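### 4.2 Do coloured blades keep chopping boards cleaner?

The claim that colour coding cuts cross-contamination in home kitchens is repeated so often that it is rarely checked. Most of the support comes from catering, where staff are trained and someone looks over their shoulder. Households have neither. We therefore treat the figures supplied with the Clerance and Zokik knife sets with some caution, as both come from surveys in which buyers were asked whether they felt their kitchen had become safer. Feeling safer is a weak measure of anything.

Our own postal survey went to 305 households, of which 215 sent back a usable form. Many of those who owned a coloured set could say that red was meant for raw meat (a red blade is shown in Figure 3). Far fewer said they kept to it. Several used the red knife for bread on the grounds that it was the sharpest, and one had thrown away the card explaining the colours before reading it.

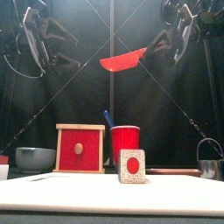
**Figure 3.** Knife with a red blade, held by the handle above a table.

One respondent to the August draft objected that we were asking too much of a colour, and that even a half-remembered rule must be better than none. Perhaps so, but the point is assumed and we can find no data behind it. A half-remembered rule may also do harm if people wash a "meat" knife less carefully because they trust it to stay away from the salad. The Hadau trial, which is usually cited against this view, swabbed boards in 100 homes but did not record which knife had last been used on them. Its result can be read either way.

The Schwerdtfeger scale, which scores kitchen habits from 0 to 300, does not help much. It gives the same credit for owning a coloured set as for washing up between tasks, and we see no good reason for that. With the ownership item removed, the gap between the two groups in our sample shrank to a size we would not care to defend.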